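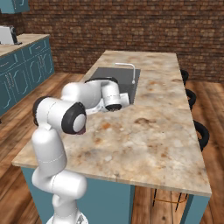 Can a machine do the dishes yet? (long post, sorry)

Posted by tallowmere, 6 June 2021

I would like to ask this question to people who work with such things, or who have bought such things, because in my family we discuss it at every dinner. My brother-in-law says that in two years we will all have an arm in the kitchen. I say no. In the render on top of my post the arm reaches across the whole island and points its gripper down into the sink, where there is one small white object next to it. One object! In my sink in the evening there are plates under a pan under a colander, and the forks are on the bottom in gray water. I would like to know how far it is from the first situation to the second. I don't mean a dishwasher, I have a dishwasher. I mean the work before and after the dishwasher: to pick up, to scrape, to rinse, to put in, to take out, to put in the cupboard.

I should say that English is my third language, so please excuse me if I use a wrong word for some part of the machine.

Reply by kettle_and_cog

Your English is fine. I do maintenance at a plant where we pack jars and bottles, and we have had two arms from Momik on the line since April of last year. They are very good. They take a jar, turn it, put it in a carton, and they do it all night. But every jar is the same jar and it arrives in the same place. When one jar comes lying on its side, the arm stops and a person walks over and puts it upright.

So my answer to your brother-in-law is that the arm is ready and the kitchen is not.

Reply by osterbrook

I disagree with the previous post a little. "The kitchen is not ready" is what people said about floors, and now my parents have a robot vacuum and they did not rebuild the house for it. They only lifted some cables and took away one rug with long fringes. People will change small things at home if the machine saves them time. Maybe they will buy plates that are easy to grip.

Reply by kettle_and_cog

A vacuum has wheels and it does not need to hold anything. If it makes a mistake, it bumps into the chair and turns around. If an arm makes a mistake with a glass, you have glass in the sink, and then you have a second chore that is worse than the first one.

Reply by tallowmere

This is also my worry. Also I will not buy new plates. The plates are from my grandmother.

Reply by pell_harrow

I would like to add something about the picture. It is a simulation, and this matters. In a simulation you can try the same grasp 4,000 times before lunch and no plate gets broken. I studied this for my thesis (not dishes, but small parts in bins). The grasp worked very well on the computer and then on the real table we had to begin almost from zero. The reason was friction. Our parts had a thin film of oil from the factory and the model did not know it.

Now think of a plate with oil and dish soap. Water is also difficult to simulate if you want it fast. Most kitchen simulations I have seen have no water at all, the sink is simply a box with a hole on top. The machine learns to take things out of a box.

I don't say this to make it small. To take one thing out of a deep box without touching the walls or the faucet is already good work.

Reply by osterbrook

But then why do they train in simulation, if one must begin from zero on the real table?

Reply by pell_harrow

"Almost" from zero, I wrote. The path of the arm was still useful, how it comes in from above, how it avoids the edges. Only the last two centimeters were wrong. Unfortunately the last two centimeters are where the work is done.

Reply by mudlark_annex

Hello all. I manage the back kitchen of a canteen in Kuklow and I can tell you about real numbers. In our lunch service we have 106 seats and usually two rounds. We tested a system from Galtness for unloading the trays. It was a demonstration period, we did not pay for it.

What it did well: taking empty plastic cups from the tray and putting them into the rack. It was slower than a person but it did not get tired and it did not complain about the heat.

What it did badly: anything with a napkin on it. Our guests put the napkin on the plate, and often they push it under the knife. The machine took the napkin and the knife together, or the napkin only, and then it held the napkin up and did not know where to put it. We had to ask the guests with a sign to put the napkins in a separate bin. Half of them did it.

After 13 days we gave it back. My staff was a little sad, they liked to watch it.

Reply by tallowmere

Thank you, this is exactly the kind of answer I hoped for. May I ask, did it need a person next to it the whole time?

Reply by mudlark_annex

Yes, one person, and this was the problem for my boss. He said, if I pay one person to stand next to the machine, then this person can also take the cups. I think he is right for a kitchen of our size. For a hospital with several kitchens perhaps one person could look after three or four machines, and then the calculation is different.

Reply by fenwarden

I read all of this and I think you are too negative. Five years ago these systems could not find a transparent cup at all. Now you tell me it puts cups into a rack during a real lunch service, and you are disappointed because of napkins. Napkins will be solved.

Reply by mudlark_annex

I am not disappointed, I only report. But after the napkins comes the yogurt lid, and after the yogurt lid comes the child who puts chewing gum under the plate.

Reply by kettle_and_cog

Agree with this. On our line we had one problem per month in the first half year and every one of them was new. A label that was loose. A jar with the lid a bit too high. Sun through the window in the morning, which disturbed the camera, so we hung a curtain. We are a factory and we control almost everything that comes in. At home you control nothing.

Reply by fenwarden

And yet you kept the arms.

Reply by kettle_and_cog

Of course we kept them. I would not go back. I only would not put one in my own kitchen.

Reply by brindle_post

A practical question that I don't see in the thread: where does the thing stand? In the first picture the arm has its base in front of the island, and it has to bend up over the counter and then stretch to the sink. That is the place where I stand when I cut vegetables. My kitchen is much smaller than this one, I have no island and no row of bar stools, I have a counter and a door that opens against the counter. If an arm stood there I could not get to my own refrigerator.

My husband uses a wheelchair and for us this is not a joke subject. We looked seriously at help for the kitchen. An arm on a rail under the wall cabinets would be interesting for us, because it leaves the floor free. A big base on the floor would take away exactly the space he needs. In the end we bought a pull-down shelf and a sink with a shallow basin, and this helped more than any robot I saw.

Reply by osterbrook

The rail is a good point. There is a small project, Aidoo, which has a rail design. I have only seen their drawings, so I can't say if it works. I remember that the arm parks at the side when it is not in use.

Reply by brindle_post

Thank you, I will look. If somebody has seen it in reality and not only in drawings, please write to me.

Reply by pell_harrow

About the place: reach and strength are connected. An arm that is stretched far out carries much less than the same arm close to its body. For a cup it makes no difference. For a cast iron pan it makes a big difference, and for the motors too. So when you see a nice long reach, ask what it can lift at the end of it.

And to the safety of your husband, or anybody: please ask what the arm does when it touches a person. Some stop, some only slow down. This should be written clearly in the papers, and if it is not written, I would not buy it.

Reply by fenwarden

I accept the point with space. But I want to ask the original poster: which of your six steps would you give away first? You wrote pick up, scrape, rinse, put in, take out, put in the cupboard. If a machine could do only one of them, would you still want it?

Reply by tallowmere

I thought about this one during the afternoon. I would give away the taking out. The dishes are clean then and they stand in a rack with some order, so I suppose it is also easier for the machine. And it is the step I hate the most, I don't know why, it takes five minutes.

The scraping I would keep. I have seen my children's plates.

Reply by pell_harrow

Taking out is a good choice. The rack gives you fixed positions, nearly like the jars of kettle_and_cog. The difficult part would be the cups with water standing on the bottom, because if you turn them it runs into the cabinet. And the cupboard itself, if it is full and you must lift the small bowls to put the big ones under.

Reply by mudlark_annex

In our cupboard nothing stands inside anything else, there is a rule about it. In a private house I never saw this rule respected, also not in mine.

Reply by tallowmere

I showed the thread to my brother-in-law. He says that fenwarden is the only one here who understands the future, and that the canteen should try again next year. He did not help with the dishes. If somebody has tested a machine for unloading at home, also an old one or a homemade one, please write how long you kept it and what it broke.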